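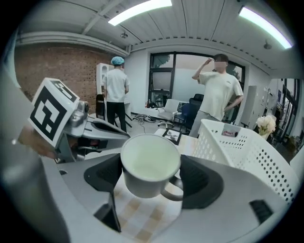 White mug, checked cloth

Kodumberg Community Help > Home and Wellbeing > Sleep

Grounding sheet for Mum, old house wiring, is it safe to plug in?

Asked 8/22/22

My mum is 73 and has had trouble sleeping since winter started. A friend from her walking group swears by a grounding sheet (also sold as earthing sheets) and Mum has now bought one online for $70. It's a Grumow half sheet, cotton with silver thread through it. It comes with a cord that clips on to a stud at one corner, and a plug that goes into the wall. The leaflet says the plug only connects to the earth pin and there is no power going into the sheet.

My problem is the house. It's an older weatherboard place and the wiring has been added to over the years. The power point next to her bed is on an extension that was done before we bought it. I don't know if it's earthed properly and I don't know how to tell. She also uses an electric blanket most nights.

What I would like to know:

Is it safe to use with that power point?
Can it go on the bed with the electric blanket?
Does it do anything for sleep, or should she send it back? She has until the end of the month.

She takes a blood pressure tablet if that matters. No pacemaker.

3 replies

Reply 1 (marked as helpful by the person who asked)

I did electrical work for 15 years, mostly houses, and I've been asked about these a few times.

The plug is meant to use the earth only. The other two pins should be plastic dummies. Have a look at it before it goes anywhere near the wall. If all three pins are metal, or the plug isn't the right shape for our points and she's using a travel adaptor, don't use it. The cord should also have a resistor in it to limit the current if something goes wrong. It should say so on the cord or in the leaflet. If it doesn't, ask the seller.

The bigger concern is the power point. In an old extension the earth can be missing, broken or connected to something it shouldn't be. With a lamp you might never find out. With a sheet you are lying on it for 8 hours, so a faulty earth matters a lot more. You can't tell by looking at the point, and I wouldn't rely on a cheap plug-in tester for this either, as they miss some faults. Get a licensed electrician to test that point and check the switchboard has a safety switch covering the bedroom circuit. If it doesn't have one, get it fitted whether she keeps the sheet or not.

On the electric blanket, no. Don't run the two together. A worn blanket next to a conductive sheet that's tied to earth is a bad combination. Turning the blanket off at the controller isn't enough, unplug it at the wall. Check the age of the blanket too. If it's creased or has any brown marks, throw it out.

I can't help with the sleep part.

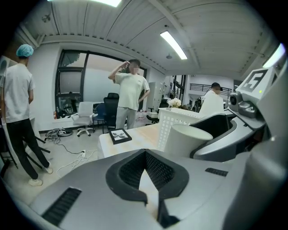 Marker number 5, green light beside it

Reply 2

I have slept on one since February and would not go back. First week I noticed nothing and then I started sleeping right through. My knees are better in the mornings too. Mine is a Simiyu, the full size one. Wash it without fabric softener or bleach or the silver stops working. No moisturiser on your legs before bed either. Tell your mum to give it a month at least.

Reply 3

On whether it works: there have been a few studies but they were small, and some of the people running them had ties to companies that sell the products. That doesn't prove it does nothing, but I wouldn't spend money on it expecting a result. People do often sleep better for a while after trying something new, and it's hard to separate the two.

If she's only been sleeping badly since winter it would be worth talking to the GP or pharmacist. Ask about the blood pressure tablet and what time she takes it, as some can have her up to the toilet at night. Don't change the time without checking first.

If she likes the idea of being in contact with the ground she can stand on the lawn in bare feet for nothing.

For the return, check whether Grumow takes them back opened. I bought a wool underlay from Skidberg and they would only refund it sealed. I'd leave the sheet in its packet until you've decided about the electrician.

Comment from the person who asked

Thanks all. I looked at the plug and two of the pins are plastic. Can't find anything about a resistor so I have emailed them. Electrician is booked for the power point and the switchboard. The electric blanket has no date on it anywhere so we're replacing it. Mum says she wants to keep the sheet for now but it's staying in the cupboard until the point has been tested.

Was this page helpful? Yes / No
Related: Weighted blankets and hot weather
Related: How often should an electric blanket be replaced?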